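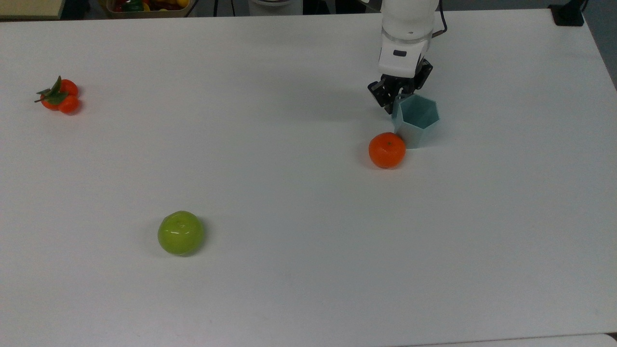

Tea rings on a matte white table, and I have already made it worse

Fimadville Neighbors Help Board > Home and Kitchen

Posted by Lawal Eze
May 21, 2022

I bought a matte white dining table in a moment of optimism. The model is called the Zapata and the store described it as "easy living," which I now understand to mean easy living for the store. I drink a lot of strong black tea. You can see where I'm going.

There are now brown rings at my end of it. The older ones don't budge with dish soap and a sponge. Last night I lost patience and went at one with the green side of the sponge, and the ring got lighter, but now there's a shiny patch the size of my palm that catches the light every time I sit down to eat. So I've swapped a brown circle for a shiny oval. My wife says the circle was better.

What I've tried so far:
Dish soap and warm water (nothing)
Lemon juice, left on while I watched most of a movie (nothing, but the kitchen smelled nice)
Scrubbing (see above)

I don't know what the top is made of. The paperwork says "durable composite surface" and then spends a full page on how to attach the legs. Is there something that lifts tea without polishing the finish? And can the shiny patch be made un-shiny, or do I just put a fruit bowl on it until we move?

Please don't tell me to use coasters. We own coasters. They live in a drawer, in excellent condition.

Flurkusance

baking soda. always baking soda. or one of those melamine sponges, they take everything off

edit: ok several people have messaged me about the melamine sponge. it worked on MY table

Chukwuemeka Ekpo

The answer above will work if you'd like the whole table to match the shiny patch.

I refinished furniture for a living until my knees gave notice, and matte white tops were a good part of my income, so I have nothing against people scrubbing them. But here's what's going on. A matte finish looks matte because the surface is very slightly rough, on a scale you can't feel. Rub it with anything gritty and you knock down the high spots, and smooth things shine. Green pads do it. Baking soda paste does it more slowly. A melamine sponge is extremely fine sandpaper with good publicity.

Tea is tannin, and tannin sitting in those tiny valleys wants soaking. Try it in this order and stop as soon as you're happy:

First wash the area with dish soap and rinse it properly. Most people skip the rinse, and then they're testing everything else on a film of soap.

Next get ordinary drugstore hydrogen peroxide, the weak kind in the brown bottle. Fold a white paper towel, wet it, lay it on the ring, and cover it with plastic wrap so it doesn't dry out. Use a plain towel. I once transferred a border of blue geese onto a customer's sideboard. Leave it two hours, then lift it and wipe with clean water.

Before you do any of that, try it somewhere out of sight for the same two hours. "Durable composite" could be laminate, could be a painted board, could be something the factory is still arguing over. If the test spot goes dull, soft or yellow, stop there.

If there's still a shadow, do it again the next day. Four rounds is my limit. After that the stain has moved in and you should start thinking of it as a tenant.

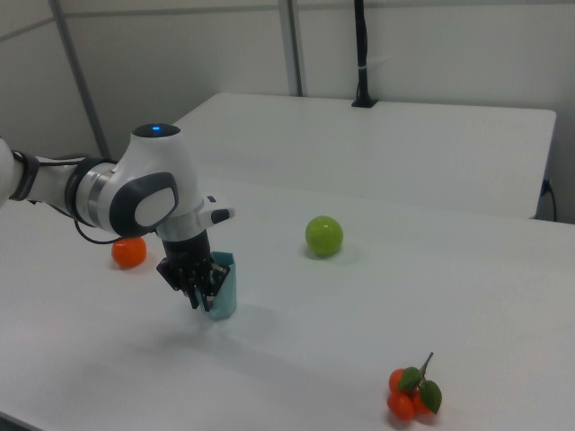 And don't mix the peroxide with anything. Not vinegar, not bleach, not the lemon juice you have left over. I know the internet loves a cocktail. Peroxide by itself, water afterward, and open a window if it makes you feel professional.

As for the shiny patch, I have less cheerful news. If the top is laminate, you can't put the texture back, because it was pressed in at the factory. You can make it less obvious by cleaning off any grease, as oil from your hands makes a burnished spot look worse than it is, and degreased it may bother you half as much. If it's a painted top, somebody who knows what they're doing can recoat it, though they'll have to do the whole surface. Touching up a spot on matte white is how you get a third color.

Please don't try to scuff it back to matte with fine sandpaper. I can feel you considering it.

The fruit bowl is a respectable choice.

Lawal Eze

Reporting back. I tested the peroxide near a back corner and nothing bad happened, so I went ahead. The newer rings are gone after one round. The oldest took two more, and there's still a faint beige arc that I can find if I crouch down and look toward the window, which my wife has asked me to stop doing.

I also wiped the shiny patch with a drop of dish soap and rinsed it like you said. It's better. It's still there. I had been reaching for the sandpaper, so thanks for that.

One more thing if you're still reading. The store sells a bottle called Lestirer that's supposed to "seal and protect" matte tops. Worth buying before I go back to drinking tea at it?

Chukwuemeka Ekpo

I haven't used that one, so I can't speak to it. Read the back of the label. If it mentions wax, oil or silicone, it's likely to leave a sheen, and it'll wear off first exactly where you put your cup. If it doesn't say what's in it at all, leave it on the shelf.

Wiping the table while the tea is still wet costs less. So does the drawer you told us not to mention.

Flurkusance

my table is kind of shiny now that i look at it

6 people found this page helpful. Replies to this thread were closed in July.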